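Filling an empty precinct committee seat: write-in or petition?

Posted in Elections & Local Government > Party stuff

wallgate_walker

Hi all! I'm brand new to this and kind of giddy about it, so forgive the length. I went to my first county party meeting last month (Kidero County) and found out that the precinct committee seat for Wallgate has been sitting empty. Nobody filed for it last time around. I live in Wallgate, I love Wallgate, I already know half the dogs by name, and I would like that seat very much.

The county chair told me I could either collect signatures and get on the primary ballot the regular way, or skip all that and run as a write-in. Then a man at the coffee table told me to do neither and just ask to be appointed. They were both very nice, and I walked out to the parking lot with no idea what to do.

What I know so far:

The petition needs 5 signatures from registered party members who live in the precinct. The clerk's handout says that, so I trust it.

143 people in my precinct voted in our party's primary last time. The chair looked it up for me while I was standing there.

I have never asked anyone to sign anything except a birthday card.

My questions are really these. Is the write-in route a bad idea for a first-timer? Does being appointed count less, like would I still get to vote on county officers? And what do I say at the door?? I get tongue-tied with people I don't know, but I'm willing to practice. I'd also love to hear from anyone who has done the job, because the handout explains how to get it and says nothing at all on what you do once you have it.

Thank you!!

Kittipong Mahawong

Oh, please do it! I've been the committee person for my precinct over in Nulby for 4 terms and it's the best seat in politics. Nobody's angry at you yet and you get to meet the whole neighborhood.

Go with the petition. You need so few signatures that you can be finished in one evening, and then your name is printed on the ballot and you can stop worrying. With a write-in, every voter has to remember you, find the blank line and spell you correctly. Some counties also want write-ins to file a declaration ahead of time or the votes don't get counted at all, and people miss that every single cycle. I did. My first try was as a write-in, I lined up a nice pile of friends to vote for me, and I hadn't turned in the declaration. All those votes went nowhere. I laughed later (much later).

A few things that trip people up on petitions:

Get more than you need. If it takes five, turn in double that. Someone will have moved, someone will be registered with no party, and someone will sign with a nickname the clerk can't match.

Ask the clerk or your chair for the walking list of registered members in your precinct, and knock only on those doors. It saves you so much time, and it's less scary when you know the person is on your side at least on paper.

Have people print their name and address the way it appears on their registration. Ditto marks for a husband and wife at the same address can get thrown out. Have them write it all out twice.

Read the part at the bottom that YOU sign. In our county the person carrying the petition has to sign and date it after the last voter signs, and if you do it before, the whole page is bad. Your form may differ, so read it slowly at the kitchen table first.

Take two pens. Take a clipboard. Cereal box cardboard works if you haven't got one.

As for what to say at the door, short is good. Mine is: "Hi, I'm your neighbor from down the street, I'm trying to fill our empty party committee seat, would you sign so I can be on the ballot?" Then hush and hold out the pen. You'll want to keep talking. Don't! Most people say sure before you've finished breathing in. A couple will want to tell you everything that's wrong with the party, and I'd let them, because that is honestly a good share of the job and you'll hear some smart things.

On the work itself: you go to county meetings, you vote on officers (this alone is worth it, our last chair's race was decided by a handful of us), you help fill vacancies, and before each election you get out and remind your people to vote. In my precinct I started with 69 voters on my list who usually skip primaries, and I write every one of them a postcard by hand. I do it with the radio on and I look forward to it all spring. You don't have to do postcards. Some people phone, and some just bring zucchini around.

Appointment is fine if you miss the filing deadline. Where I am, an appointed member votes on ordinary business but not on county officers, so to my mind you'd be giving up the most exciting part. Check your own county bylaws, the secretary should email them to you if you ask.

Come back and tell us how it went!

pete_in_the_annex

just get appointed. its one email. I was appointed and nobody has ever checked anything

Rosalind T.

Seconding the petition, with one caution on the bylaws. The state sets the rules for getting elected, but who may vote on officers often comes from the county party's own bylaws, and those get amended. Ask for the current copy and look at the date on it. I was handed an old one at my first organizational meeting and argued very cheerfully for something that had been repealed.

Also file early in the window! If the clerk finds a problem with a signature you can go get another one that same evening. Our clerk's counter closes at 4 sharp and they will not let you in at 4:01, however nicely you wave through the glass.

And if someone else files for the seat too, please don't be discouraged. A contested precinct race is a wonderful thing. Two people who both want to knock on doors! Go introduce yourself, and whoever loses can help the other one.

wallgate_walker

This is so helpful, thank you all! Petition it is. I've asked for the walking list and the current bylaws, and I practiced the door speech on my sister, who signed a napkin.
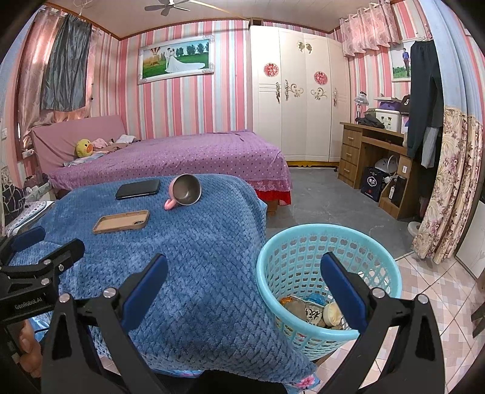 Turquoise laundry basket and blue blanket, striped wallpaper behind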